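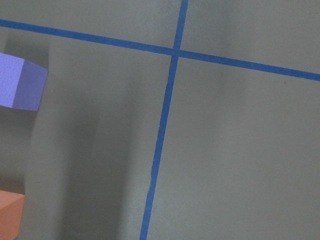 Demos by remote control drift more than demos by hand on our Stosell arm. Same task, 20 of each. I line up on the tape crossing, well to the right of the purple cube, and the lag spoils it.

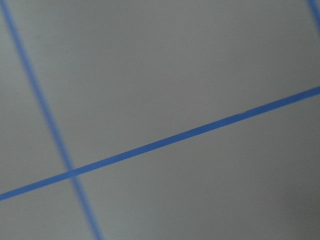 mekesum_rig
Posted 16 Jul 2023, 3 replies

Disagree. Hand guiding loads the joints, so your logged poses are off. Check the lag first. Mine was 105 ms.

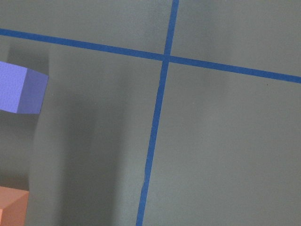
Fix that and remote wins.

tapegrid
Mine is lower. Still drifts.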